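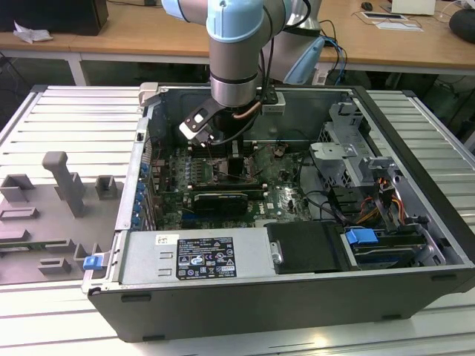 Crewing a trail race: speaker notes

Talk runs half an hour, questions after. Course map goes on the wall before people sit down. Pass the drop bag around during the second section.

Opening

Ask who has run a trail race. Ask who has crewed one. The second group will be smaller.

I have crewed the Farar 36 four times and run it once. It is 36 miles, starts and finishes at Zosgate, and goes out over the ridge in July, so heat matters more than the climbs do. Crew can meet runners at two places, Briltura at mile 10 and Arancibia at mile 24. Everything else is on the runner.

Tonight is for people who said yes to a friend and now want to know what they said yes to.

Before the race

Sit down with your runner a week ahead. Have them talk through the day out loud while you write. What they plan to eat each hour. What they wear. When they expect to reach you. Ask for a fast time and a slow time at each stop, and plan to be parked before the fast one.

Get the bib number and write it on your hand or on the cover of your notebook. My runner last year was 719. At Arancibia the spotter up the trail calls numbers down to the station, and you get a minute or so of warning if you know what to listen for. Names don't get called.

Ask what they are like when they feel bad. People know. My runner goes quiet and says she is fine. Another one I crewed gets angry at the food. Write that down too.

Then agree on what quitting looks like. I handle it this way: if they want to stop, they have to sit for ten minutes, drink something, eat something, and then say it again. If they say it again, we go home and I don't argue. Agree on it at the kitchen table. Mile 24 is a bad place to start the conversation.

Tell the parking story if time allows (wrong lot at Briltura, ran the last half mile carrying a cooler, missed her by four minutes). She had to go on with one empty bottle. The upper lot fills first. The lower lot has a footpath behind the restrooms that comes out at the station.

Packing

Hold up the bag. One bag per stop, labeled on both sides with masking tape.

Briltura bag: two full bottles, food for the next 14 miles, sunscreen, dry hat, small towel.

Arancibia bag: same again, plus socks, second pair of shoes, headlamp for slow days, long sleeve shirt, anti-chafe stick.

Crew bag: your own lunch, a chair, a rain jacket, cash, a paper map, a phone charger that works in the car. There is no signal between Briltura and the main road. Download anything you need at Zosgate.

Ice goes in the cooler in freezer bags that close. Loose ice turns into cold water by noon and you will be fishing for a gel in it.

Lay a towel on the ground and put things out in the order they get used. Bottles closest to the trail. Shoes at the back by the chair. If shoes come out first, the runner sits down, and sitting down costs time.
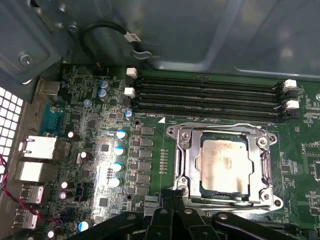 Yamila Acuña read a draft of these notes and wrote back that I had the chair wrong. Keep it folded, she said, and behind the car if you can. If they can see it they will ask for it. She only opens it for a shoe change or a blister, and she takes it away as soon as the laces are tied.

I have switched to doing it her way. Mention that the chair in the packing list is mainly for you.

At the stop

You will wait a long time and then be busy for three minutes.

Take the empty bottles first. Hand over the full ones before anyone starts talking. Then food into the pockets, then sunscreen and ice, then questions.

Keep questions short. When did you last pee? What have you eaten since the start? Does anything hurt? Don't ask "How are you feeling?" because you'll get a long answer or no answer and neither one helps.

Don't give them race news unless they ask. If they ask, be accurate. I once told a runner the next woman was just ahead when she was 20 minutes up, and he spent the next climb trying to help his friend catch her. He still brings it up.

Write down the time in and the time out. At Briltura I aim for 2 minutes, and at Arancibia I let it go longer if there is a shoe change. Say the time out loud when they have a minute left.

Walk with them to the edge of the station. Check the pack is zipped. Then stop, and let them go.

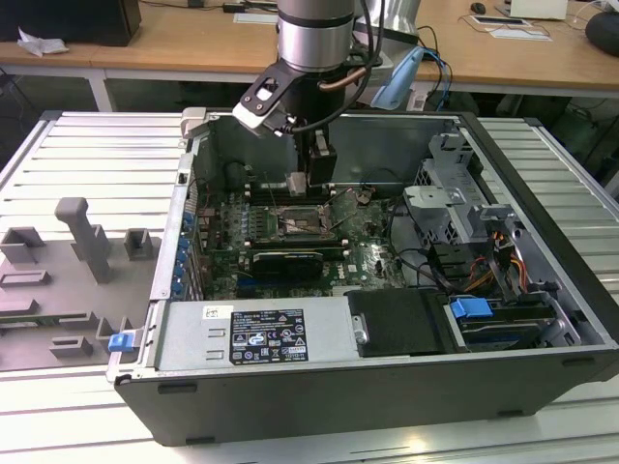

Once they are out of sight, clean up before you do anything else. Count the wrappers back into the trash bag, drain the cooler, and check the towel for things that should have gone with them. If you find a headlamp on the towel, tell the station captain. You may not run it up the trail yourself, and you can get your runner disqualified by trying.

Eat lunch at this point. I skipped it my first year and was no use to anyone at the finish.

When it goes wrong

Stomach trouble: slow down, small sips, plain food. Broth at Arancibia is usually good. Give it a mile or two of walking before deciding anything.

Blisters: deal with hot spots at Briltura, when they are still small. Tape works on dry skin, so towel first.

Heat: confused answers, stumbling, or no longer sweating. Get the medical people over. You don't need permission from your runner for that.

Late runner: past the slow time by half an hour, ask the radio operator for the last checkpoint they came through. Don't drive off to look for them. They may come in while you're gone.

Finish

Bring warm clothes even in July. People get cold fast when they stop. Have shoes they can get into without bending over. Park close and face the car out.

They may not be hungry for an hour and then want everything. Zosgate has one diner and it closes at 9 p.m. Order ahead if it looks tight.

Questions

Expect one about pacers (not allowed on this course) and one about dogs (leashed, upper lot only). Sign-up sheet for crew carpooling is by the door. I need the map back.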